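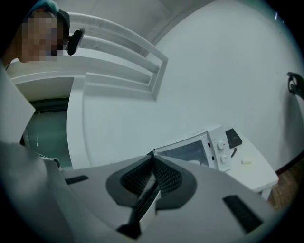 Hullwood break room, progress report for August
To: Bummont small grants
From: Ruxandra Roman

We're so happy with how this month went! The corner by the curved wall is finally turning into a place to eat lunch, and your 700 dollars has gone a long way.

The white table is in, and the microwave is on it. It's the plain kind with two round knobs on the right, which is what everybody asked for (the old one at Norkoder had a keypad and half the buttons were dead). The wall and the ceiling moldings are white, so the whole corner feels bright, and we've decided to leave the brown wood floor as it is.

Spent so far: 80 dollars on the table, plus paint and a new outlet. Receipts are in the shared folder.

Still to do:
Shelf for mugs and plates
4 stools, ordered from Bogdan, delivery on a Tuesday
Clips to keep cables off the tabletop
A shade for the window, if the money stretches

The stools are running 2 weeks behind, but people are already asking when they can bring their soup. I'd love for you to come by and have lunch with us once they arrive. I'll send the final figures with the next report.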